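I'd been trying to pin down Burgi Hauser for weeks, and when she finally said yes it was to coffee at seven in the morning in the Vestdale canteen, before her budget meeting. She plans equipment for the place – a commercial bakery and kitchen supplier that's been thinking hard about a two-armed mobile robot – and she arrived with a folder so fat it had a belt around it.

I asked what was in it. "Quotes," she said. "Quotes, and people's second thoughts about quotes."

The one on top was from Brendier, dated 03/05/2019, and it had been written on so much that I had trouble finding the price. Burgi doesn't start with the price anyway. She starts with what she calls the door list, because Vestdale has old buildings and the robot has to get through them.

"We had a demo from another supplier, and it was lovely, and I asked how wide it was with the elbows out," she told me. "They gave me the width of the base! I don't care about the base. The base doesn't knock trays off a counter."

So before spending anything on hardware she paid for simulation time. Heikki Savolainen, her engineer, spent most of the winter on it, building rooms with counters, tables and narrow ways through, and trying the robot in them. Burgi was skeptical at first (she told me she thought it was going to be a very expensive video game), but she came around fast once she'd sat next to him and looked out from the robot's side of things.

"You look down and there's this big white body in front of you, and then the arms, and you think, oh, I take up a lot of room," she said.

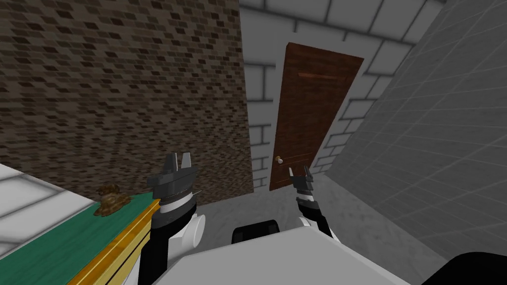 One of Heikki's simulated rooms, with both grippers open and the door at the back.

I wanted to know what that did to the budget, and she got the pen out. The simulation came to 1471 hours of computer time, and the bill for it was smaller than the one for a single spare gripper. She'd put it under training at first. Finance moved it to software, then somebody moved it back, and she's still a little sore about that.

What did change was the shopping list. Her first plan had one robot, a service contract and not much else. The plan I saw has a second pair of grippers, a charger in each building and 235 hours of staff time for learning the thing, which got argued over line by line. The service contract went from three years to two.

"I'd like to own the parts that wear out," she said. "If a finger breaks at four in the morning I want to walk to a shelf. Brendier is very nice on the phone, but they're not up at four."

She also looked at Auer, who make a cheaper machine with one arm. I figured that would be tempting, and she admitted it was. Meinrad Zwahlen, who runs the night shift, talked her out of it by asking her to unload a rack with one hand in her pocket. She lasted two trays.

I asked if she'd buy used. She made a face, then said she'd probably look at one, as long as the arm hours came with it in writing. She's seen a listing with 585 on it and no word on which arm.

By then people were coming in for breakfast and she was belting the folder back up. The order goes to the board in May, and she's asking for the one robot with an option on another, priced now and good for a year. I said that sounded pretty cautious for somebody who'd been at it all winter.

"It's one robot and eleven doors," she said. "Ask me again when it's been through all of them."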